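How I roll clothes for a carry-on

I used to fold everything flat, like my mum did, and then sit on the lid. These days I roll nearly all of it, and I got four days in Sodach out of one small case last May (with room left for a jar of honey on the way back!).

Start with T-shirts, they're the easiest. Lay one face down, smooth it with your hands, fold the sleeves in and then fold it in half lengthways. Turn the bottom hem up a couple of inches and roll from the collar down, keeping it tight. Then flip that turned-up hem back over the roll like a sock cuff and it holds itself shut.

Jeans go in half, leg over leg, and roll from the waist. Jumpers I leave loosely folded on top, they just fight you otherwise.
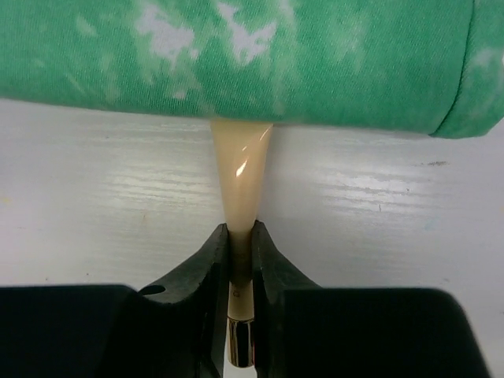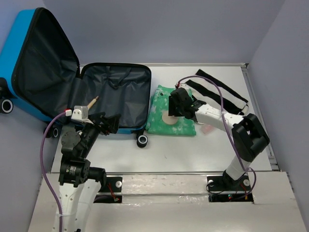

Green tie-dye with a cream tapered handle up against it, then next to the open blue case.

Do rolled clothes crease less than folded ones?

Cotton and jersey do, as long as you smooth them first. Linen creases whatever you do, so hang it in the bathroom while you shower.

Heavy things go at the wheel end so the case doesn't topple when you stand it up. Shoes first, then jeans, then the T-shirt rolls packed side by side, and pants and socks poked into the gaps. I have a set of Billine packing cubes but I only bother with the little one, for chargers.

Weigh it before you leave. My kitchen scales give up long before a suitcase does, so I stand on the bathroom ones holding it and take my own weight off. Do it again before you fly home, honey is heavy.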